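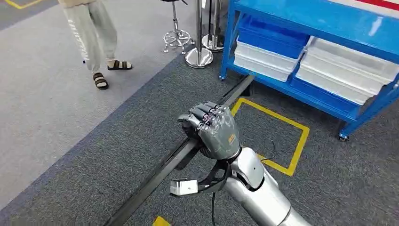

Ruvport workroom: floor and fittings

Posted 02/03/2026

The workroom at Ruvport covers 684 square feet on the ground floor of the Clatard building. We moved in last July and have been setting up the floor a section at a time. The notes on this page go with the gallery and cover the flooring, the tape and the larger items kept at floor level.

Carpet
Two grays, one dark and one lighter, meeting in a long diagonal line. The lighter one was already down when we took the room. The dark one was added by Iordache, who supplied 108 tiles and took two days to fit them – the second day was mostly trimming.

Yellow tape
A rectangle is marked out on the dark carpet, with more tape on the lighter side. We tried white first and it was hard to pick out under the ceiling lights. The yellow shows up well on both grays. It lifts at the corners after a few weeks and we press it down or replace the strip.

Black bar
Long and straight with a squared profile. It lies on the dark carpet and crosses the top edge of the taped rectangle, with the far end under the cart. Step over it when you come through on that side.

Blue cart
Metal, with a lower shelf that leaves enough space for the end of the bar to go underneath. The cart came from Grikeck with the rest of the shelving. The full order was $2,984 including delivery, and the carts were the one part that arrived already assembled.

Wire
One short dark piece, curled on the carpet inside the rectangle. Small offcuts are hard to see against the dark gray, so check the floor before you run the vacuum. Anything longer than 7 inches goes in the scrap bin by the door and can be used again.

Still to do
The baseboard on the window side needs a second coat of paint, and the door threshold is waiting on a metal strip from Iordache. The tape will be redone after that – same color, slightly wider roll.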